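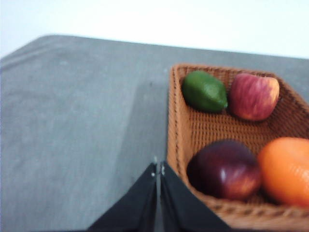
Fruit in a wicker basket on a gray tabletop.

Kadir Kurtuluş talks fast when the subject is town government, and I had barely sat down before he was off. "People think power lives in the capital," he told me. "Go to a road meeting in Sarstead and then tell me that!"

He has been going to those meetings for 32 years, first as a heckler (his word) and lately as the author of Kartha, a newsletter arguing that small places should take back the jobs they handed to the state. Schools, roads, zoning, the whole lot. I've read every issue, and it's a joy to hear him do it out loud.

His best story is the Allis bridge. The state had promised a study, then another one. In April the town voted to fix it with its own money, and the work took seven weeks. "Two studies and not one bolt," Kadir said. "Our neighbors argued for a whole evening, a real argument, with shouting, and then they voted. I loved it. I was on the losing side about the railings and I still loved it."

I asked whether this only works where everybody already agrees. He laughed at that. "Have you met my neighbors? Prakash Amin and I haven't voted the same way since he moved here. He edits my newsletter!"

What about places that govern themselves badly? He took longer over that one. "Some will. Then you know exactly whose door to knock on, and he can't hide from you at the grocery store."

He is working on an issue about school budgets now, and he'd like the people who write to him to send numbers along with their complaints.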